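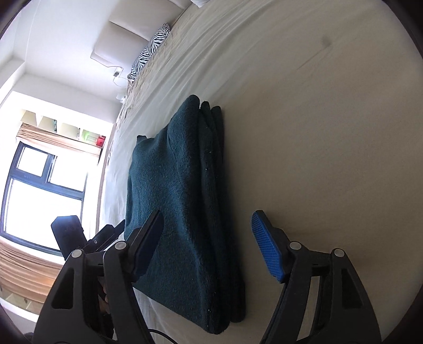
Home chores project passes first 1121 recordings
By Staff Writer | 2020-12-10
14 shares | 3 comments

Erent, a small company that develops software for household robots, said Thursday it has collected 1121 recordings of people doing bedroom chores, the first part of a set meant to teach a robot arm to handle bedding and clothes.

The recordings are made in ordinary homes. A person holds a gripper with two fingers and a camera on it and does the job with that tool instead of with bare hands. Folding a blanket, moving it to another spot on the bed and straightening a pillow are among the tasks in the first part. The video and the movement of the fingers are saved together, and the learning system is trained on both.

The work started in April under the name Stulleo. Erent runs it with Poltach, a firm that makes the hand-held grippers, and with the Szűcs workshop, which handles repairs and replaces worn finger pads.

Blankets have taken up more time than any other item, the company said. A thick fleece that has been folded several times has to be gripped at the right layer, and the fingers often close on only the top one. When that happens the person lets go and tries again. Those attempts are kept in the set and marked, so that the system also has examples of a grip that had to be corrected.

Each home gets a visit of one afternoon. The people taking part use their own beds and covers, and they are asked not to change the room beforehand. Curtains can stay open or closed. Erent said it wants daylight, lamps and plain or patterned bedding all in the same set – a system trained in one tidy room tends to do poorly in the next one.

Participants are paid for each visit and may ask to have their recordings deleted. Faces and mail that show up in the video are blurred before anyone outside the company sees it. So far 190 of the recordings have been set aside because the camera lost track of its own position, in most cases when it was held too close to a plain sheet. They will not be used for training, though Poltach is studying them for the next version of the gripper.

The goal is 3000 recordings. Bedroom work will continue through the winter, and kitchens come after that, starting with dish towels and pot holders. Erent plans to give 500 of the finished recordings to university groups at no charge and has not said whether the rest will be sold.

No robot has been tested on the full set yet. A first trial with an arm fixed beside a bed is planned for April, at the Poltach shop.

Related items
Poltach moves gripper assembly to larger shop
Towel folding still slow for robot arms
Szűcs workshop adds evening repair hours
What happens to video recorded in your home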